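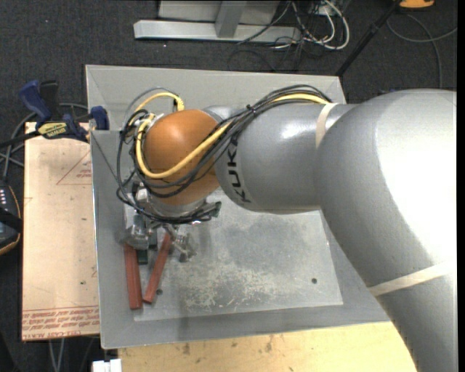 Caixa de metal

Uma caixa de metal é um recipiente rígido, em geral de paredes baixas ou médias e sem tampa, usado para guardar, separar ou transportar objetos. O termo abrange peças muito diferentes entre si, desde o tabuleiro raso das oficinas até ao contentor fundo dos armazéns, e convém dizer logo de início que os nomes variam bastante de região para região – o que numa terra se chama caixa, noutra é cuba, bandeja ou simplesmente tina.

História

Os recipientes de chapa difundiram-se à medida que a laminagem se tornou mais barata, e foram tomando o lugar dos caixotes de madeira nos trabalhos em que havia óleo, peso ou calor. Na vila de Gastari, a oficina Nzioka fabricou durante largos anos um modelo de 5 litros, com o rebordo dobrado à mão, que ainda hoje aparece com alguma frequência nas feiras de velharias e que os colecionadores estimam com razão.

Fabrico

A forma mais simples obtém-se a partir de uma única folha, cortada nos cantos, dobrada e depois soldada ou rebitada. As caixas rasas podem também ser estampadas numa prensa, de uma só vez, o que lhes dá cantos arredondados, bem mais fáceis de limpar. O rebordo virado para fora reforça as paredes e poupa as mãos de quem as carrega.

Conservação

O aço sem revestimento pede ambientes secos e uma camada fina de óleo de tempos a tempos. Halima Rashidi, no seu manual de oficina, recomenda guardar as caixas viradas para baixo.

Ver também: Bandeja; Caixote; Chapa metálica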